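Kastavari Support
Ticket: Mail from our shared inbox arrives hours late, or twice
Product: Trallura Mail (hosted)
Status: Resolved
Opened by: office account, Ulik Community Music School
Opened: Apr 20, 2022

Customer wrote:

Hello, and thank you in advance for reading this, I know it's long. We're a small music school and we've been using Trallura Mail for our shared inbox since we moved off the old server. On the whole we've been very happy with it! The search alone has saved me more afternoons than I could tell you. But since late March something has been going wrong with the messages we send out to families, and I've reached the point where I need somebody who knows more than I do.

What happens is this. I write a note to the parents of, let's say, the beginner strings class, and I press Send, and it goes into the Sent folder like it should. Some of the parents get it right away. Others get it that evening, long after the lesson it was about. And a few get it two times, the same message, the second copy with a later time on it. One mother told me very kindly that she thought I was nagging her about the rental form. I wasn't, I promise.

Things I've already tried, so you don't have to ask:

Signed out and back in on the office computer.
Cleared the browser's saved data (and then had to look up all my other passwords, so I won't be doing that again for fun).
Sent from my phone with the Wi-Fi turned off. Same thing, some late, some doubled.
Sent to my own home address. That one came through right away every time, which made me feel a bit silly.
Asked the families to check their spam folders. A handful found older notes there, but the late ones weren't in it.

The strings list has a little over 200 addresses on it. The full school list has 800, and I'm nervous about using that one at all until this is sorted out, because the spring recital letter goes to everybody.

Kastavari Support replied:

Hello, and thank you for such a thorough write-up. You've saved us both a good deal of back and forth. The test to your home address was a sensible one, and it does tell us something: single messages leave your account normally, so the trouble is most likely in how the larger lists are being handed over.

Could you send us two things? First, the full headers from one message that came late and one that came twice. In Trallura Mail, open the message, choose More, then Show original, and copy everything in the window. If a parent is willing to forward theirs as an attachment, that would be even better, as their copy shows the whole trip. Second, could you look under Settings, then Sending, then Outgoing routes, and tell us what's listed there? Please don't change anything yet, even if it looks wrong.

Customer wrote:

I've attached three messages, two late and one double. A very patient dad who works with computers helped me with the forwarding. Under Outgoing routes there are two lines. The first one says Trallura default. The second one says tse-relay and has a green dot beside it. I don't remember adding the second one, but it was a busy month when we moved, and there's plenty from that month I don't remember.

Kastavari Support replied:

Thank you, that's just what we needed, and please thank the patient dad as well.

The second route is the one causing this. Tse is the older relay service that some of our customers used before they came to Trallura. It looks like the setting was carried over with your contacts and signatures when the account was moved. While both routes are switched on, any message to a long list gets divided between them. Yours went out through the default route right away, and the rest waited in line at the relay. When the relay was slow to answer, our side assumed that those messages had failed and sent them again. The relay then got around to its own copies later on, and there's your duplicate.

You can see it in the headers if you're curious. Look for the lines beginning with Received. In the late messages there is a gap of around 3 hours between the relay accepting the message and passing it along.

To fix it:

Go to Settings, Sending, Outgoing routes.
Wait until the Pending number beside tse-relay reads zero. Early morning is usually a good time.
Turn off the switch on that line. Leave the default route alone.
Save, sign out, and sign back in.
Send one test to a short list, and check the times with two or three people on it.

Only remove the line completely once you've had a few good days. Removing it can't be undone from your side.

Customer wrote:

I did it this morning before the first lesson, when Pending was at zero. The test went to our teachers, and everyone who answered had it within a minute. No doubles so far. What a relief!

One more question while I have you. I'd like to put a picture in the recital letter, and I remember reading that large attachments can slow a mailing down. I tried one in a draft and it looked fine on my screen, but I don't want to start up the trouble again when I've only just gotten out of it.

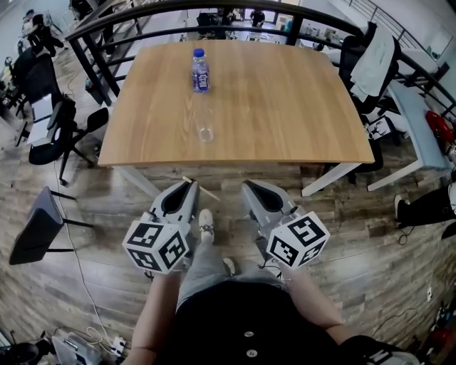 Should I be making pictures smaller first, or does Trallura do that for me? The one in my draft came to just over 2 MB, and I have no idea if that counts as large.

Kastavari Support replied:

Delighted to hear the test went well. Trallura doesn't shrink pictures unless you ask it to. In the message window, click once on the picture and choose Medium from the size menu. That makes a smaller copy for sending and leaves your original file alone. What you have would go through as it is, but multiplied by the whole school list it's a fair amount to push out, and families reading on their phones will be glad of the lighter version.

For a list that long, we'd also suggest ticking Send in batches. The last families get theirs a few minutes after the first, and it's gentler on everybody's mail servers.

Customer wrote:

The recital letter went out to the whole list, in batches, with the picture on Medium. I've had replies from all corners and not a single complaint about doubles. The mother with the rental form even wrote back to say hers came only once. I've left the old relay line in place but switched off, and I'll remove it next week if all stays quiet. Please go ahead and close this, and thank you again for being so patient with me.

Closed by Kastavari Support. Cause: leftover outgoing route from account move. Related help page: Checking your outgoing routes after a move.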